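About Lesetti

Lesetti supplies property listing data and room inventory software to independent hotels, aparthotels and serviced apartment operators. The company was founded by Hywel Ellis and Lejla Živković, who had both worked in reservations for a regional hotel group and had spent much of that time correcting room descriptions by hand in several booking systems at once. The first version of the software did one job: it kept a single record for each room type and pushed that record to every sales channel the property used.

That record is still the center of the product. It holds bed configuration, maximum occupancy, floor area, kitchen equipment, bathroom fixtures, accessibility features and the rate plans attached to the room. A property edits the record once. Channels that accept structured data receive the change as fields; channels that accept text only receive a generated description in the length and format they require.

Products

Droreo is the inventory and content system. It is hosted by Lesetti and runs in a browser. Properties of up to 60 units can be set up by the operator using an import sheet. Larger properties are set up by our onboarding staff, who check the room records against the floor plans before the first sync.

Flirorgate is the connection layer between Droreo and outside booking channels. It handles availability, restrictions (minimum stay, closed to arrival, closed to departure) and rate updates. Failed updates are retried for 20 minutes and then reported to the property by email. Flirorgate can also be licensed separately by operators who have their own inventory system.

Customers

573 properties use one or both products. Most have fewer than 500 rooms, and a large share are extended-stay buildings where guests book by the week or month. The longest-running customer is Farooqui, an operator of serviced apartments, which moved its listings to Droreo in the first year and still tests new releases before they go to other accounts.

Management

Hywel Ellis, Managing Director
Lejla Živković, Product
Unathi Mabaso, Engineering
Laurier Grewal, Customer Onboarding
Sumeya Abdella, Finance and Contracts
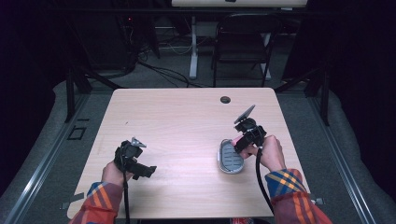

Support and Service Terms

Support is included in all subscriptions. Requests are logged by property code and answered in order of severity. A fault that stops availability updates is treated as the highest severity and is worked on outside office hours. Questions about content fields, rate plan setup and user permissions are answered during office hours.

Scheduled maintenance is announced in the Droreo notice panel. Updates queued during maintenance are sent when service resumes, in the order they were entered.

Contracts run for one year and renew each May unless other terms have been agreed in writing. Room records can be exported at any time from the account menu.

Page last revised 06/12/2019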